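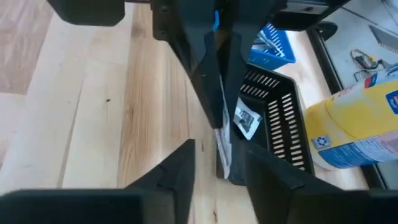 Let Usgate be a small town

I grew up in Usgate and moved back in April, and within a fortnight I'd been asked three times whether I was for or against the merger. I hadn't unpacked the kettle! For anyone who doesn't follow council business (most people, and good on them), the idea is to fold Usgate into the City of Kulum, next door, so that the two of us share one council, one budget and one name on the signs.

I'm against it, and I'd like to say why without pretending the other side are fools, seeing as I'm related to several of them.

Their case goes like this. Kulum has a proper engineering department and we have a bloke with a ute. Kulum can borrow money cheaply. Kulum's pool is heated. When the bridge on Hilard Road was shut, it was Kulum's crew who came over and fixed it, and they did a lovely job. All true. If local government were only a matter of who can pour concrete the fastest, I'd pack it in and vote yes tomorrow.

But I lived in Dafis for years, and Dafis is what happens next. It used to be a town. It had its own little council that met above the library, and it was swallowed by its bigger neighbour on the promise that nothing would change except the letterhead. Well, the library now opens 2 days a week. The depot closed, then the front counter closed, and if you want to argue about your rates you ring a number and wait (the hold music is pan flute, and it is not good pan flute). There's one councillor for the whole of Dafis and a fair bit of farmland besides. She's perfectly nice. She has one vote at a very long table.

I don't think anyone set out to do Dafis down. It's just that when you draw a bigger boundary, the middle of it moves. Things drift to the middle. The planner who used to walk past the vacant block every morning now looks at it on a map, and it looks like all the other vacant blocks.

My neighbour Frøydis Lindholm disagrees with me on nearly all of this, and she's been in Usgate a lot longer than I have. Her view is that people like me are sentimental about the town sign. She reckons our council spends half its energy filling in forms for the state and the other half apologising for the drains, and that a kid growing up here deserves a bus that comes more than once a morning. We had this out over her fence for most of an afternoon and I came away with a bag of lemons and a slightly weaker opinion about buses.

She's right about the bus. I'd just say that you can run a bus between two towns without making them one town. The same goes for the garbage contract and the road crew. We already share a vet and a football ground, and the borders don't seem to bother the footy.

What bothers me most is how it's being sold. The glossy brochure that came in the letterbox says the merger will save each household 50 dollars a year. Fine, I like fifty dollars. But flip it over and the small print says the saving starts after the "transition period", and the transition period is 10 years. Who's going to check? The council that made the promise won't exist by then. I'd have more time for a brochure that just said, look, this will cost a bit and we think you'll get better footpaths.

And then there was the meeting in the hall. I'm told 400 people live within an easy walk of it, and it was held in the middle of a working day, so you can guess what the turnout was like. The consultant had slides. One had Usgate's main street labelled "Kulum North (indicative)". There was a sort of rumble from the back, and I'll admit some of the rumble was me.

I keep hearing that small councils are finished, that it's only a matter of time and we may as well go while the terms are decent. Maybe so. I've seen the drains. But I'd want to try the dull options first: share the engineer, share the trucks, put the bus out to both towns and see who catches it. If that falls in a heap we can still merge later. I've never heard of a place that went the other way and got its council back without a decade of court cases and bad feeling.

Submissions close at the end of May 2024. You can hand yours in at the front counter on Hilard Road, where a person will take it from you and probably ask after your mum.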